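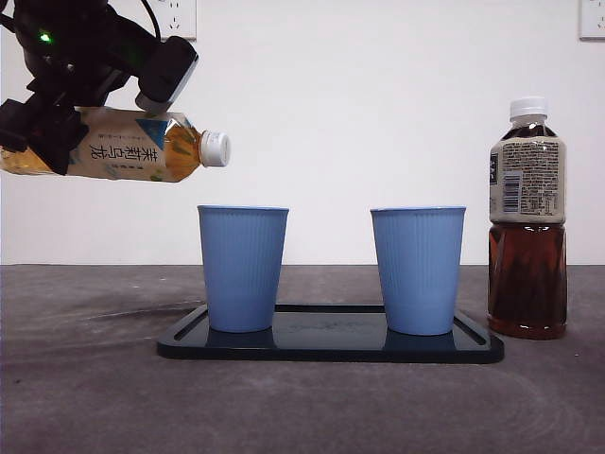 Jasmine oolong tea, by the bottle.

Home | Diary | Checklists | Wants | Links | Older | Newer

2024-07-14

Up at six to finish sorting the Tumix loose parts before it got hot upstairs. I had told myself I would do one drawer a night all through July, and I'm already four drawers behind, so I did three this morning and left the last for tomorrow. The second drawer was all left arms. I have no memory of buying that many left arms. They must have come in the mixed lot from Flelten two summers ago, the one that smelled of pipe tobacco.

Found one of the missing shoulder pins for the Harbor Crane in with the wheels. That leaves the hook and the small yellow panel, and then it's complete except for the sticker sheet. I don't care much about the sticker sheet. The reproduction ones peel at the corners after a year, and the real ones cost more than the toy.

Skarphéðinn Þorgeirsson wrote overnight. He has finally opened the boxed Akpalu he bought in the spring, after saying for months that he wouldn't. He says the plastic on the chest is fine but both knee joints were cracked inside the sealed tray, so it would have gone on cracking whether he opened it or not. He sent me the numbers stamped inside the feet. They match mine on the right foot and are different on the left. We have gone back and forth on this since I joined the club, and my feeling is still that there were two molds for the left foot and the factory used whichever was on the machine. He thinks it was a repair to one mold partway through the run. I wrote back and asked him to measure the heel peg. If his is thicker than mine I'll give him the point.

The club newsletter came by email around noon. Most of it was about the Flelten show again. The show exclusive is a recolor of the Lantern Diver in gray and orange, limited to 2000, and members get a chance at it two days before everyone else. Eight pages about the show, and one paragraph on the subscription figure we all paid for last winter. That paragraph says the paint samples were sent back a second time because the eyes were the wrong shade, and that a new date will be given when there is one. I don't mind waiting. I would like to be told before I ask, though.

The price for the show figure is $145 with the dinner and $60 without. I've been to the dinner once. It was chicken, and the talk went on so long that the hotel staff started folding up the tables at the back. I'll get the figure alone if I get it at all. The gray is nice. I am less sure of the orange, which looks too close to the Road Crew set from the same year, and I already have all of that.

Sinia put up their restock in the afternoon. I was at the screen when it went live and still missed the two tool packs I wanted. Both were marked sold by the time I had typed in my address. I did get a set of 13 replacement missiles, which I need for the display more than for anything else, and a bag of rubber tracks. Shipping was more than the tracks. I put in a second order by mistake when the page froze and had to write to them to cancel it. No answer yet.

After supper I moved the second shelf down a notch so the taller figures would stand up straight without their antennas touching. This meant taking everything off it first. I dusted while it was empty - it needed it - and put things back by year instead of by team. I'm not sure I like it. The early ones all look small and red together, and the last two years are nearly all purple. By team they mixed better. I'll leave it for a week and see.

Also glued the tail fin on the Kite Runner. It's the same break as before, in the same place, and this time I used the thicker glue and a rubber band. It has to sit overnight. I wrote a note on the tray so I don't pick it up in the morning without thinking.

Spent $38 in all today, tracks and missiles and shipping. That keeps me under for the month so long as I leave the show figure alone until the new budget starts, and the member window closes before then. So I either skip it or I sell the spare Road Crew truck. It has a scratch on the windshield but the doors are tight and it has both ladders. I took it down and looked at it for a while and put it back.

Tomorrow: last drawer, check the glue, write to the club and ask about the paint. Find the calipers for the heel peg. I think they are in the garage with the bike things.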